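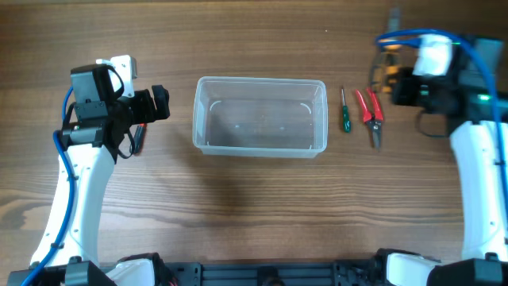
Ehab Tawfik says the Vondonham will leak whatever I do to it, that they leaked when they left the factory, and that the sensible course is to fix the two worst places and charge for a fortnight. This was on the phone, at ten past eight, before I had my coat off. He may be right. I have written it down so that when he turns out to be right he can be shown the entry and will not need to repeat himself.

2020-10-20

Vondonham reed organ, serial 2475, eleven stops, of which seven do something. Day six on the bellows.

Where we are. Old cloth off both exhausters and the reservoir. The reservoir had three layers on it: the original, a second skin of what I take to be raincoat, and over that a heroic quantity of black contact cement. The raincoat came off in one piece and is in better shape than mine. The cement did not come off in one piece. Scraper, then cabinet scraper, then a block with 120 paper, then swearing, then 120 again. Solvent softens it to the point where it travels, and it travels mostly to the operator. Do not bother with solvent next time. Cold and brittle is better. The left exhauster spent last night in the unheated store and the stuff chipped off this morning like old paint, which took forty minutes compared to the whole of yesterday for the right one. I wish I had thought of this in the other order.

Shop humidity 58 percent at nine, same at noon. High for the season but steady, and steady is what I want while the boards are bare. The reservoir board has a cup in it, crown toward the reeds. Straightedge shows a gap I can slide two business cards under but not three. Left it. It has been that shape longer than I have been this one, and if I plane it flat it will only move again when the customer puts it back beside the radiator, where I have politely asked her not to put it and where it is certainly going.

Glue. Two pots going since breakfast, hot hide in both. First pot is the Grulletti high-clarity grade, soaked overnight. Second pot is the end of the old bag with no label, which I have been using for years and of which I am fonder than the evidence allows. Test strips of the new cloth on pine offcuts, one inch wide, clamped under a flat caul for an hour, then pulled by hand at a right angle.

Grulletti, pot at 140 F: grabs fast, too fast for a run as long as the hinge edge. Cloth tore before the glue let go. Fine.

Grulletti, same pot let down with a splash of water: a few more seconds to move things. Still tore the cloth. This is the one to use.

Old bag, 140 F: strip lifted off whole, clean as a stamp off an envelope. Smelled it again, and it does smell like something under a porch. Poured it out. The rest of the bag can be for sizing end grain, or for sentimental purposes.

Old bag, fresh soak, in case the pot was the problem: the pot was not the problem.

Cloth. The Zarkeck rubber cloth arrived Monday, medium weight. It has a definite curl from being on the roll and has been lying under the big dictionary since. Held it up to the window in the dark end of the shop and went over it for pinholes. Found one near the selvage, marked in chalk, and laid out the pattern so it falls in the waste. Did the breath test as well, cloth over the end of a tube, cheeks out. Airtight as far as I am able to blow, and I have been told I can blow quite a lot.

Pattern for the reservoir: traced from the old original skin, not from the raincoat, which had been cut by someone in a hurry. Longest side finishes at 715 mm with the turnover allowed. I wrote 751 on the paper pattern and would have cut it that way had the strip not looked too long for the table corner where I always lay these out. Corrected in red. All patterns from now on get measured again after lunch, by a person who has had lunch.

Hinges. Originals are canvas, glued and tacked. Canvas on the left side is sound and I was tempted to leave it. Then I flexed it and it made a noise like a cracker. New canvas both sides. Tacks are going back in the old holes where the holes will have them.

The pallet valves are a separate misery. Inside flaps on both exhausters have gone stiff and taken on the shape of potato chips, so on every return stroke the air goes back the way it came, and the organist pedals for her health. New leather cut and hung this afternoon, smooth side out, rough side to the board. Tension by eye. Too tight and the flap rings like a comb, too slack and it slaps. I hung the first one too tight, of course, and could hear it when I breathed on it. Moved one tack a sixteenth and it shut up.

A note about the person before us. Whoever did the raincoat job also left a penciled message on the inside of the reservoir board, reading "good luck." No name, no year. It is under the place where the cement was thickest. I have left it there and will be gluing the new cloth around it, and I have not added a reply, though I spent longer composing one than I spent on the left valve.

Reeds. Have not touched them beyond a quick pull of the bottom octave from the front set. Dust, one dead moth, no cracked tongues so far. The low C has a dab of solder on the tip that I believe is factory, or at any rate old enough to be forgiven. Everything goes back in its own cell in its own order, with the rack penciled before anything moves. Those of us who remember the June harmonium do not need this explained. Those who don't may ask me when I am in a good mood.

Stop action: two of the four silent stops are silent due to a missing trapeze wire, which can be bent up from stock. The third is a dummy. There is a faceplate, a knob, a shaft, and then nothing, the shaft ends in clean air as it has since new. It is labeled Vox Jubilante. I do not propose to tell the owner unless she asks. The fourth I don't understand yet.

Money. Quote to Mrs. Kettani was for the bellows, valves and a clean, and it came to 548 for labor plus materials at cost. We went through that on Friday at the latest. I am not going to work out what the hourly rate now is. I tried once with another job and had to go for a walk. The contact cement was not visible when I quoted, and she was told there might be surprises, but I don't have the face to send an elderly woman a bill for someone else's glue. Will charge for the stop wires if she wants the stops.

Ehab rang again at three to ask whether the reservoir springs were the originals. They are. He says check that they match. Put them both on the spring jig and they do not match: the bass side is weaker by a noticeable amount, and has a flat on the coil where it has been rubbing on the frame. That would explain the lean in the reservoir that I had been blaming on the raincoat. I told him the springs were fine and that I would look into it. Now he will read this. Ehab, the springs are not fine.

Options on the springs: (a) new pair, two weeks and a carton big enough for a bicycle; (b) open out the weak one a little in the vise and pretend it was always that way; (c) swap in the pair from the parts organ under the stairs, which are the same length but a heavier wire. Leaning to (b), with a scrap of felt where it rubs. If it takes a set again then (c), with the heavier wind and a warning about loud hymns.

Still to do before any cloth goes on:
- size the reservoir board edges, thin coat, let dry overnight
- second look at the crack by the bass side screw hole, which may go through
- small green screwdriver and red-handled pliers back on the rack when finished with, this goes for me too
- warm the cauls
- buy tacks, number 3, blued, and refuse the shiny ones

Tomorrow's plan is reservoir first, long side, both of us if he can get here by nine, as the glue will not wait while one person walks around the table. Cloth ready, cauls on the heater, phone off. If he is late I'll do the short end alone and he can have the corners, which he claims to enjoy.

Humidity at five, 59. Closed the window. Left the reservoir board on sticks with a weight on it, crown up, in case it feels like reconsidering.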